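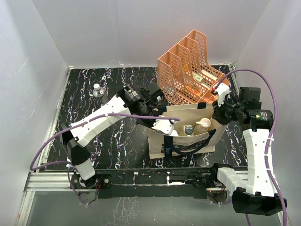 Tote Bags and Desk Organizers: Your Questions

We love a good sorting session here at Drosance, and the tote bag and desk file question fills our inbox more than any other. These are the ones that keep coming up. Dig in!

What goes in the bag and what goes in the organizer?

Bottles in the bag, small flat stuff in the organizer. Bottles are heavy and round and they tip, and a canvas tote holds them snug against each other. Packets, sachets, sticky notes and chargers do so much better in a slanted compartment where you can see the tops of them.

Can I really keep a pump bottle in a tote?

Yes! Stand it upright next to another bottle so it has something to lean on. If you're going farther than the next room, twist the pump to its locked position first (most of them lock, have a look at the collar). For a car trip I put a small plastic bag over the head too.

My magazine file keeps leaning over. Help?

Load the compartments evenly, heaviest things low down. Tall curved dividers are lovely for folders but they make the whole thing top-heavy when it's nearly empty. I had one that flopped every single time I pulled out a notebook, and two old catalogs in the bottom cured it.

Small things fall to the bottom of my compartments and vanish.

Ah, the black hole. Mesh or perforated sides help a lot, as a bright item will show through the holes and you can at least tell it's down there. You can also drop a little open box into the middle section – the lid of a tea tin is perfect – and keep the tiny packets in that.

Should water bottles go in with the toiletries?

I wouldn't. Keep your drinking water out on its own until you're ready to leave, then carry it or give it a side pocket. Lotion on the mouth of a water bottle is a taste you remember.

How big a tote do I need?

For 2 or 3 bottles and a few extras, a small one is plenty. A huge bag lets everything slide. If you can grab the strap and lift without the bottles clinking, you've got the right size.

How do I wash a canvas tote?

Cold water, mild soap, air dry. Turn it inside out if there's printing on the front. Dark straps can bleed onto beige canvas, so do the first wash by hand and keep the strap out of the water if you can.

How often should I sort all this?

I do mine at the start of September and again whenever the desk gets silly. It takes me 30 minutes with music on, and I look forward to it more than I should!

Print this page | E-mail this page

Related questions
Drawer dividers: which way do they go?
The Flaltby hallway makeover
Trendora bins, one year later
What to do with over 19 spare pens

Comments

The tea tin lid!!! Did it right after reading and found a stamp book I'd given up on.

Does the hand wash thing go for colored canvas as well? Mine is dark green with a cream strap, so the other way round.

We tried the catalogs trick in the Dobson office. Works, but the file weighs a ton now.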